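冷车启动掉同步折腾了一冬天,最后买了这台手持示波器:Valtberg 双通道用车三个月的感受

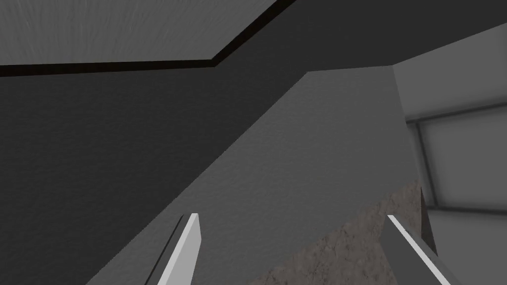
全文约2400字 阅读需要8分钟

先交代一下我的车况,不然后面的话没法看。车是九十年代初的直列六缸,原厂电脑早就拆了,换的是Lerkthorpe的独立ECU,半顺序喷射,点火还是分电器(别劝我换独立线圈,钱在路上了)。夏天开着什么毛病没有,一到早上冷车,启动机转得欢,转速表指针抖两下又趴回零,日志里一串sync loss。打三四次才着,着了以后一切正常,气人不气人!

我之前手里就一块万用表,外加论坛上大家都用的那种声卡改的简易示波器。声卡那玩意儿看霍尔信号还凑合,看磁电式的曲轴传感器就抓瞎,因为电压一高就得自己焊分压,焊完还不知道波形里哪部分是真的,哪部分是声卡自己滤出来的。Umut Ertürk在群里看我贴了几张图,回了一句“你这个波形我看不懂,你自己看得懂吗”,我就下单了。

买的是Valtberg的双通道手持款,标配两根探头、一根接地延长线、一个软包。我另外加了一对刺针和一个20比1的衰减头,测点火初级用的。付款刷的Amex,到账提示出来的时候心疼了一下,机器加配件一共254欧。同价位其实能买到一台挺像样的台式机,但我得蹲在车头旁边用,旁边没有桌子,拖着电源线钻来钻去我是真不愿意。

开机速度我挺满意,按下去手套还没戴好它就进界面了。屏幕不算大,白天在院子里开最高亮度能看清,太阳直射就不行,得拿身子挡着。菜单有中文,翻译嘛……“触发释抑”翻成了“扳机压住”,我愣了好一会儿。后来干脆切回英文,省心。

按键是硅胶的,戴薄丁腈手套能按,戴厚手套经常一按两个。旋钮只有一个,时基和电压要来回切,这个设计我用了三个月还是不习惯,经常想放大时间结果把波形放到屏幕外面去了。

说正事,抓曲轴信号。

我的接法是一通道接曲轴传感器,二通道接凸轮,地线夹在ECU的传感器地上。这里要啰嗦一句,千万别图省事夹在缸盖上!我第一次就是夹的缸盖,启动机一转,波形上全是毛刺,我还以为抓到真凶了,兴冲冲发到群里,结果Saadet Güneş问我地线夹哪儿了。换到传感器地以后毛刺少了一大半。白高兴一场。

触发设成单次、上升沿,存储深度拉满,时基调到能把整个启动过程装进去,然后让人帮忙拧钥匙。这台机器让我觉得钱没白花的就是这一步:抓完以后可以停下来慢慢往回翻,一个齿一个齿地放大看。翻到缺齿的位置,就很清楚了,启动最开始那两圈,曲轴转速忽快忽慢,压缩上止点附近齿的间隔被拉得特别长,ECU把它当成缺齿了。热车的时候启动机转得快,拉得没那么长,所以没事。

以前我一直怀疑传感器供电,5伏换12伏、再换回来,线都剥短了一截。两边波形存下来一对比,幅值是有差别,边沿位置一模一样。那就跟供电没关系呀,我折腾那几个周末算是白瞎了。

后来怎么解决的?两件事。一是把ECU里判断缺齿的比例往上调了一点,二是换了电瓶到启动机那根正极线。老线外皮看着好好的,用二通道量启动时两头的压降,难看得很。换完以后冷车启动的转速从105提到了差不多能听出来的程度(换完之后的数我没记,忘了存日志,骂我吧)。现在早上基本一把着,偶尔第二把。要说这算不算彻底修好,我不敢打包票,等再冷一轮看看。

再说说其他几样用法。

测喷油嘴很舒服。刺针从插头背后插进去,关断那一下的尖峰看得清清楚楚,六个缸挨个看过去,有一个的针阀落座小鼓包位置跟别人不太一样,我拆下来送去洗了。

测点火初级要加衰减头,这个必须强调。说明书上写输入上限的那一页印得很小,我是拿手机放大才看清的。初级断开那一下的电压能到好几百,直接怼上去,机器估计就送走了。我用的时候先把探头比例在菜单里改对,不然读数差20倍,吓自己一跳。它不会自动识别衰减头,每次关机还会忘掉这个设置,这一点我给差评。

测怠速阀的占空比也能用,不过说实话ECU软件里就能看,除非你怀疑驱动级有问题,没必要专门接线。

电流钳我没买。Somogyi出的那款据说能直接插,接口一样,Hatice Kahraman借我用过一下午,量燃油泵电流看换向片的纹路,很有意思,但是我一年用不上两回,还给她了。要是你经常帮别人看车,可以考虑配一个。

电池续航,标称多少我就不抄了,我自己用下来,屏幕全亮,一个上午断断续续地测,中午吃饭前还剩一格。充电是USB-C,这年头还有卖圆口的,所以得夸一句。充着电测量的时候要小心,充电器的地会串进来,波形底下多一层嗡嗡的东西,拔了就干净。

软件是最拉胯的部分。波形能存到机身里,最多200组,存满了不提示,直接把最老的盖掉!我第一次抓的那组冷车波形就是这么没的,心都凉了。导出到电脑要用它自带的程序,装完界面像二十年前的东西,好在能导CSV,导出来我自己拿表格画。文件名是一串流水号,改不了,哪张是5伏哪张是12伏全靠我拿本子记。Joscha Stöcker写了个小脚本把CSV批量转成图,放在论坛工具区了,搜Valtberg能搜到,用这台机器的朋友一定去下一个。

配件质量参差。两根探头还行,钩子弹簧有劲。接地延长线太硬,天冷的时候跟铁丝似的,搭在机盖边上自己会弹下来,我换了根硅胶线。软包的拉链头用到四月份掉了,拿钥匙圈凑合着。刺针很细很好用,就是容易弯,弯一根少一根,建议一次多买几根备着。用完记得在线皮的小孔上点一滴胶,别让水进去。

有人在我上一帖问,跟便宜一半的那种单通道小盒子比值不值。我的看法是,只看一个传感器有没有信号,小盒子足够了。可要是你跟我一样,同步时有时无,需要把曲轴和凸轮放在一起对相位,那单通道真的不行,你永远在猜两张图是不是同一圈。Sevim Ağca就是先买的单通道,用了一个月挂二手了(便宜出的,谁买到谁赚)。

打分的话,硬件8分,屏幕7分,菜单6分,电脑软件3分,不能再多了。

厂家说下一版固件会加上存满提示和记住探头比例,邮件是这么回我的,没说什么时候。更新了我会在这帖后面接着写,顺便把冷车那组重新抓的波形CSV传上来,想看原始数据的先留个言。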